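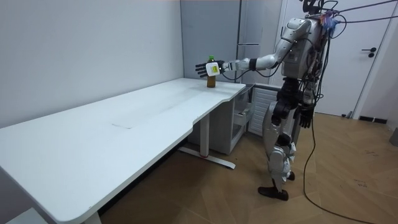 Stoltow Opens Orders for Greldale Hand Kit for Full-Size Humanoid Robots

26/10/2025 – Stoltow today opened orders for the Greldale Hand Kit, a pair of multi-fingered robotic hands with wrist mounts, cabling and control software. The kit is sold to laboratories and integrators that already own a full-size humanoid and want it to handle ordinary household and office items.

The kit replaces the hands supplied with the robot. Each hand bolts to the forearm through an adapter ring and takes power and data from the robot's own supply or from an external cable. Stoltow ships both hands together, left and right, and does not sell them singly except as spare parts.

Greldale is meant for work at desk and counter height: picking up drink bottles, moving cups, opening drawers, sorting small packages. The fingers close one at a time until each meets resistance, so the hand can settle around a round object without a measured model of it. Users set the closing force for each finger in software. There are 19 preset grips, and new ones can be recorded by moving the fingers by hand and saving the position.

"Most of our customers have a robot that walks well and a table full of things it can't pick up," the company said. "They asked for hands they could fit in an afternoon and repair on site. We worked from that list."

What is in the box

The standard kit contains:

Two hands, left and right
Two wrist adapter rings
One cable set for tethered operation
One set of replacement fingertips
Control software with a two-year update license
Printed mounting guide and torque chart

A tool roll is available as an extra. The adapter rings fit the Drinov forearm flange. Rings for other flanges can be made to order from a drawing, with a lead time of 10 weeks.

Tethered and untethered use

Stoltow recommends tethered operation for development work. The cable set carries power, data and a separate stop line, and it can be routed along the outside of the forearm so that connectors stay within reach. Untethered operation is supported, but run time depends on the robot's battery and Stoltow does not publish a figure for it. Cables on the floor should be kept clear of the robot's feet during any stepping or turning, and the mounting guide has a section on this.

The robot must have a working emergency stop before the hands are powered. The kit is not certified for use next to untrained people and is not sold for home use.

Software

The control software, named Lâm, runs on a separate computer and talks to the hands over a wired network connection. It shows finger position, motor current and temperature, and it logs all three. Logs are saved as plain text files. A programming interface is included at no extra cost, along with sample code for reaching, grasping and releasing an upright object on a flat surface.

Lâm can also be used with a teleoperation glove, which is sold by other suppliers. A list of gloves tested with the current version is in the release notes.

Service

Fingers are held by two screws each and can be changed without removing the hand. Stoltow rates the tendons for 2000 full closing cycles between inspections. After an inspection the counter is reset in the software. Worn tendons can be replaced by the customer or sent in – turnaround at the service desk is normally five working days, plus shipping.

The warranty runs for one year and covers motors, electronics and wiring. Fingertips and tendons are wear parts and are not covered.

Availability

The first production run is 210 kits. Orders are filled in the sequence they are received, and deliveries begin in April. Universities and public research institutes may ask for the education price, which requires a purchase order from the institution. Pricing is given on written request and depends on the adapter ring and the country of delivery.

Customers who took part in the pilot program can exchange their pilot hands for production units and pay only shipping. Pilot hands will receive software updates until the end of the exchange period.

About Stoltow

Stoltow designs and builds end effectors and wrist assemblies for research robots. Sales, assembly and repair are handled at the same site. Requests for quotes, drawings and press material should be sent to the Stoltow sales office with "Greldale" in the subject line.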